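Facet filters dropping size variants after catalog sync

mgashaw
Posts: 100
We run a mid-size apparel store on Jurnthorpe, with Sarnier as the product feed manager. After the February update, any master product with more than 8 variants loses its size facet on category pages. The product page itself is fine and search finds the SKU. Full reindex done twice, no change. Has anyone traced this?
Meron Gashaw

tillroll
Check whether size is stored at master or variant level. Sarnier started writing it to both. The indexer takes the master value first, and if that field is an empty string it counts as a value.

mgashaw
It is on both, and the master field is empty. But products with 8 or fewer variants have the same empty field and facet correctly, so I don't think that explains it.

bremach_ops
Disagree with tillroll. This is the batch limit. Over 8 variants the feed splits into 2 files, and the second overwrites the attribute set from the first. Set the import mode to MERGE and leave REPLACE for full loads only.

tillroll
MERGE will leave orphaned values behind. We had discontinued sizes showing in the filter for 4 weeks. I would not recommend it as a fix on a live catalog.

bremach_ops
Only if you never run a cleanup job. Ours runs at 2 a.m. – no orphans so far.

mgashaw
Tested on staging with one product, the red garment with white trim, all sizes.

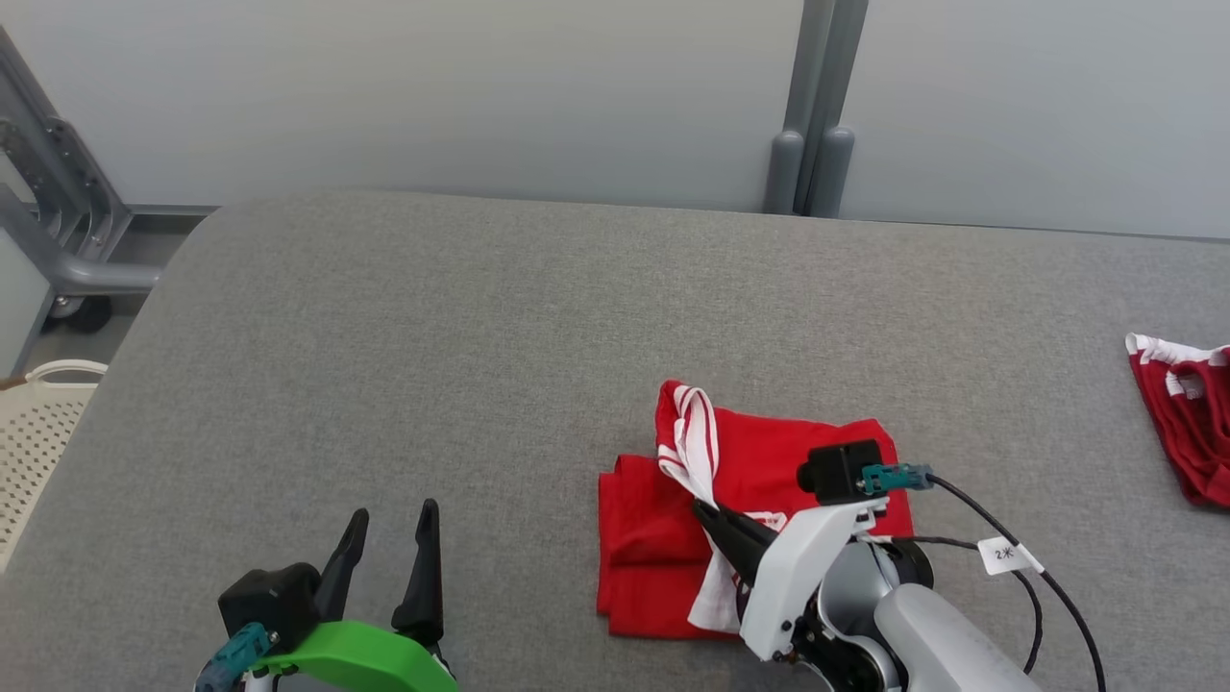 Steps, for anyone with the same setup:

1. Export the master and its variants from Sarnier as a single file.
2. Clear the size attribute at master level. Null, not an empty string.
3. Import with mode MERGE.
4. Rebuild the search index, then flush the category page cache.

The size facet came back with every value. Skipping step 2 also worked, so the split file looks like the cause.

tillroll
Fair enough on the split. I would still keep step 2. An empty master value broke our sort order on a different attribute.

nguyen_k
Does this hold for the color facet? Ours is at variant level only and it drops too.

bremach_ops
Same import path, so it should. Check the log for two file IDs under one job.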